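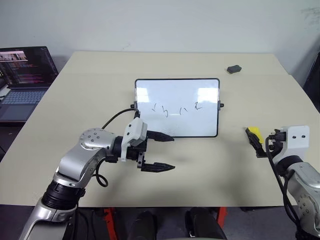
Does the Wastance marker ink wipe off cleaner than the old stuff after a week on the board? Slightly, on new boards, and I can't tell them apart on the worn ones.

8 October 2018

Second go at the ink comparison. Santosh Nautiyal wants a number for the Pandholm order and I don't think we have one. The supplier sheet claims 700 wipes before ghosting. Wiped with what, and how hard? Doesn't say.

Ran 400 dry wipes on panel 2 with the felt block. Gray haze by the end, same as the Ko ink in May. The Zamlow cleaner lifts it, but so does plain water if you lean on it - so I'm not crediting the cleaner yet.

Felt block was already dirty when I started. Should have swapped it. Those wipes probably count for less than I'd like.

Santosh's rating is 8 out of 10 for the new ink. I had it at 6, and he knew which panel was which. Next round gets blind labels.

To do: fresh felt, redo panel 2, ask Wastance for their test method.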